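搜索 请输入关键词 热门：短篇 连载 同城

橙色的那一个

阅读时间：6 分钟 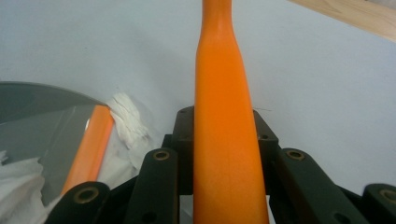
橙色的，脖子细，肚子圆。

我先说清楚，我搬进Fladon那栋楼的时候，根本没打算跟楼下的人认识。十二月，楼道里的灯一闪一闪，我抱着两个纸箱上三楼，箱子底下还在漏东西（是一包豆子，后来我在楼梯缝里捡到了开春）。就在二楼拐角，有个瘦高的男人站在门口，手里举着一只橙色的东西问我：“你觉得它是什么？”

你说我能怎么答？我胳膊都快断了。我说瓶子。他说不对。我说那就是保龄球瓶。他想了想，说也不对，然后就把门关上了。

这就是Reto Danzer，我在那栋楼里说上话的第一个人。

后来我才知道，他那阵子见谁都问。问过送水的，问过收电费的，问过顶楼那对双胞胎，双胞胎一个说是火箭，一个说是梨。他把答案都记在一个本子上，本子是超市送的，封面上印着Gindico三个季度前的促销广告，买油送勺子那种。我第二次碰见他，是下楼倒垃圾，他老远就喊我：“保龄球瓶！”我左右看看，楼道里只有我，行吧，那就是我了。

东西是他在Aoun旧货市场买的。那个市场你要是没去过，真该去一趟！一条斜街，两边都是摊子，卖什么的都有，缺腿的椅子，没有表针的钟，一整盆门把手。摊主是Salim Gachanja，戴一顶毛线帽，冬天夏天都是那一顶。Reto说他那天本来是去找一个水龙头垫圈，垫圈没找着，看见这只橙色的立在一堆锅盖中间，就走不动了。Salim开口要510，Reto还到了多少他死活不肯讲，我估计一分没还下来，他那个人不会还价，一紧张就夸人家的东西好。

“我问他这是干什么用的，”Reto跟我说，“他说，你买回去就知道了。”

“那你知道了吗？”

“没有啊。”

我那时候刚换工作，在Wolerel管库房，每天对着单子核数，最多的一天核了2,026件，全是螺丝盒和胶带。回家以后我什么都不想看，什么都不想数，就想坐着。Reto家正好是个适合坐着的地方。他有一张特别矮的沙发，坐下去膝盖能碰到下巴，窗台上没有花，就放着那只橙色的。下午四点多太阳从左边进来，它左边那一溜就软软地亮起来，右边暗一点，表面是哑的，不刺眼。我们俩就喝茶，看它。听起来傻，我知道，可是那个冬天我最舒服的钟点都在那儿了。

当然我们也猜。我猜过它是擀面用的，Reto真的拿去擀了一次，擀出来的饼一头厚一头薄，像只拖鞋。他猜是健身的，学老电影里的人抡着转圈，把灯罩打下来了。我们还给它装过水——没有口，哪儿装得进去，水全流到我袜子上了。有一回停电，他摸黑从窗台上把它抓过来壮胆，说走廊里有动静。我们俩一前一后出去，走廊里是双胞胎在找猫，四个人加一只猫互相吓得叫了一通。猫倒是没跑，蹲在那儿舔爪子。

开春以后，我终于忍不住，自己去了一趟Aoun。Salim还在老地方，帽子也还在。我说去年冬天你卖给我朋友一个橙色的东西，这么高，脖子细，下边圆。他说记得。

我说那到底是什么？

他从摊子底下拖出一只小凳子让我坐，又给我倒了杯甜得发齁的茶，然后才说，那是他小时候家门口那个球场上的。几个大人拿木头削了一整套，每个漆一个颜色，立在土地上，小孩拿布球去砸。后来人搬走了，球场盖了房子，一套东西东一个西一个，到他手里就剩橙色的这一个。

“所以它真是保龄球瓶？”我差点站起来。我猜对了！第一个晚上我就猜对了！

“也不算吧，”Salim说，“我们那时候管它叫‘叔叔’。”

“叔叔？”

“每一个都叫一个名字嘛。绿的叫奶奶，蓝的叫校长，砸校长的人最多。橙色的这个是叔叔。叔叔最难砸倒，肚子大。”

我一路走回去，琢磨怎么跟Reto讲。你想啊，他那个本子都记到后半本了，什么花瓶、台灯座、某种鱼漂、火箭、梨。要是我一说，这本子不就到头了吗？我在楼下小铺买了一袋橘子，又磨蹭了一会儿，问老板娘橘子甜不甜，问了两遍。

上楼的时候他的门开着，他正趴在窗台上擦灰，擦得很仔细，脖子那一圈还换了块干净布。他头也没回，说：“保龄球瓶，你来得正好，今天收电费的改主意了，他说可能是个话筒。”

我把橘子放在桌上。

“Reto，”我说，“我去找Salim了。”

他擦布的手停了。过了一会儿他问：“他说了？”

“说了。”

“那你先别告诉我。”他转过身来，想了想，又问，“名字呢？它有没有名字？就告诉我这个。”

“叔叔。”我说。

他“哦”了一声，把布叠好，退后两步看了看窗台，又上前把它往左挪了一点点，挪到太阳能照着的地方。然后他坐到那张矮沙发上，膝盖顶着下巴，剥了一个橘子，掰了一半给我。橘子酸得要命。

后来收电费的再来，一进门就喊叔叔好，喊完才想起来看电表。

搜索历史 清空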